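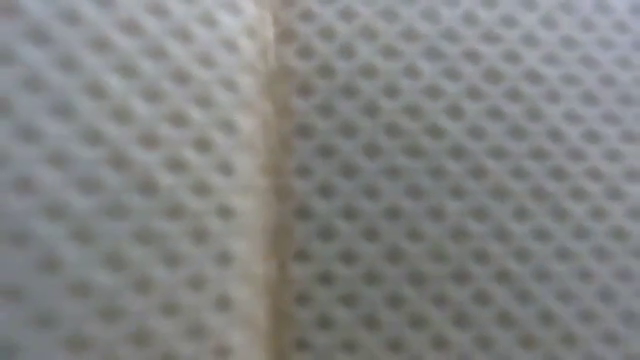 Kept by the bench lead, Cabanatuan cell

2021-07-19

Budget for the second two-arm table. Rimstead quotes 1,605 for the rail frame and top, delivery extra, "extra" left to my imagination. Lelgate is cheaper but wants 7 weeks and a deposit. I have sent both the same polite email and expect two different kinds of silence.

Grippers: keep the type we have. Spare fingers are 162 a set from Helenetti. Order three sets and hide one from ourselves.
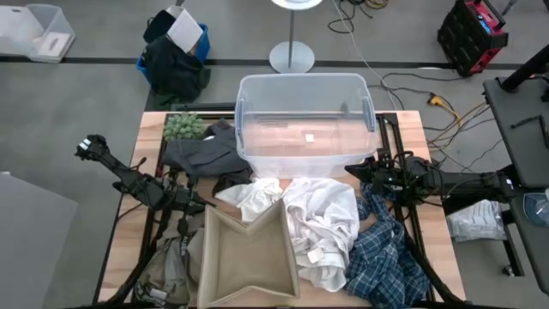

Bins and clothes can come out of petty cash, which has never been prouder. More shirts, please, and something heavier than a shirt. Power stays on the portable station until the wall outlets are approved, a project I first wrote down in January.

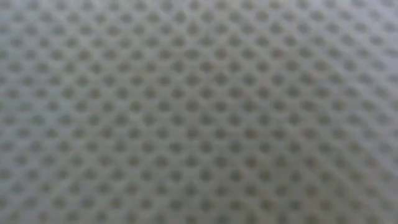 Still to price: cable covers for the floor, a second lamp, shelving. Ask Rimstead if the frame comes apart, then measure the door. Last time we did those in the other order.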